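Ticket Katatdale n° 4000-2 : cordons bleus, attaches desserrées
Ouvert le dimanche 28 mai 2023
Produit : colliers de serrage translucides, lot Dellico, sachet de 100
État : en attente fournisseur

Symptôme : sur un lot de 40 cordons, les boucles se défont au stockage. Le collier glisse vers le bas du faisceau.

Vérifié : diamètre des boucles, sens d'insertion de la languette, position du collier en haut du faisceau. Rien d'anormal côté enroulage.
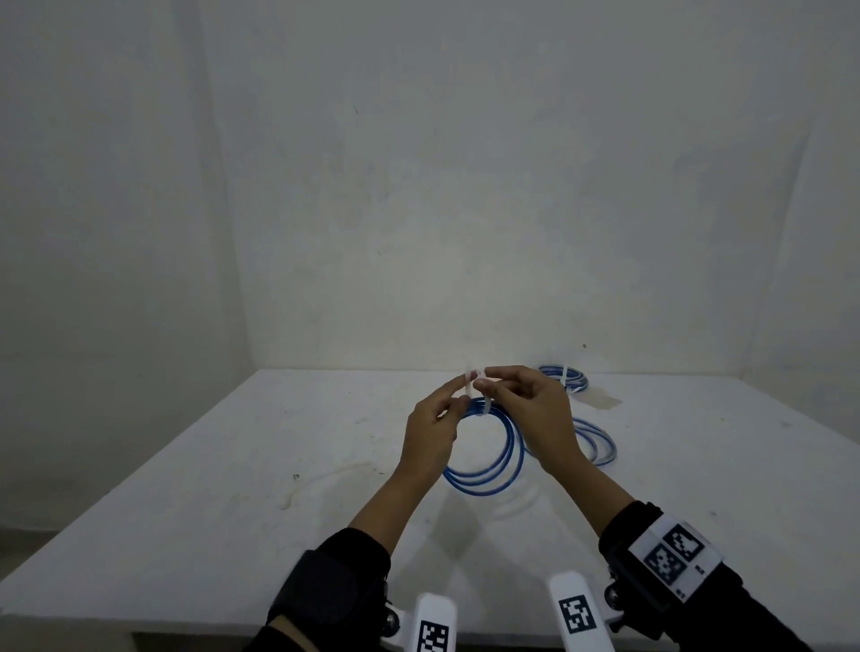 Essai avec 2 colliers opposés par cordon : tenue correcte, mais temps de pose presque doublé. Essai avec colliers Quinlan, un seul par cordon : aucun glissement après une nuit en bac.

Contournement : Quinlan jusqu'à nouvel ordre. Ne pas couper la queue avant contrôle du serrage.

Reste à faire : retour du sachet entamé à Zostska, demande d'avoir.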